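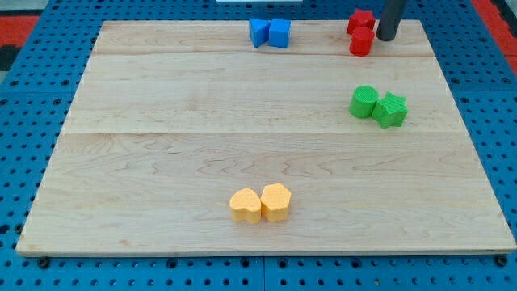 The maple board on the blue pegboard, foam blocks spread across it.

I have been wanting to write about this board for weeks, and now that December has gone quiet I finally get to! It's three broad maple planks joined edge to edge, and if you've never spent time looking closely at maple, please go find some. From across the room it's just a pale, creamy rectangle. Then you lean in and there are all these swirls, especially in the lower half, like someone dragged a spoon through pancake batter.

The planks came from Karuvwood, who sell offcuts by the bundle and let you dig through the pile yourself (dangerous for me, I went in for one shelf and was gone the whole morning). I picked the swirliest ones I could find. The plan was a serving board, a really big one, but once the planks were glued up I couldn't bear the idea of somebody cutting a lime on it. So it became the building board, and it's been the best thing in the room ever since.

I sanded it with 100 grit first, then kept working up until I got to 500, and yes, I know that's more than a play surface needs. It feels wonderful though! I did the edges last. The front one I went over again and again because that's where your wrists rest when you're building.

Now, the blue. I love the blue. The pegboard is from Haldane and I was all set to order the gray, the sensible one, and then changed my mind at the last minute. Pale wood on gray would have been perfectly nice. Pale wood on that blue makes me happy every time I walk past with my coffee. With the red-orange on the floor it's a lot of color for one room, I'll admit, but I grew up in a beige house and I'm making up for it.

And the foam blocks! I bought a mixed bag from Wonoline, thinking they'd be a bit babyish, and I play with them more than anyone. They're so quiet. If you've ever had a tower of hardwood blocks come down at 6 in the morning, you'll understand why I'm keen. The triangles are my favorites because they turn a pile of cubes into a town in no time. We've built towers up to 10 blocks high, with a lot of breath holding near the top.

A few things I'd do differently. I'd clamp the planks for longer, and I'd have the helper over to hold the far end while I did it, instead of leaning on it with my hip. I'd also make a second one, narrower, for the windowsill. I still have a couple of planks left from the bundle, so that may well be the next post. I'm torn between oiling it and leaving it bare, so if you've oiled maple and it went yellow on you, tell me in the comments before I open the can.

Search this blog
Type and press enter

We use cookies to keep this blog running. Accept | Learn more

Contact | Copyright, all rights reserved | Back to top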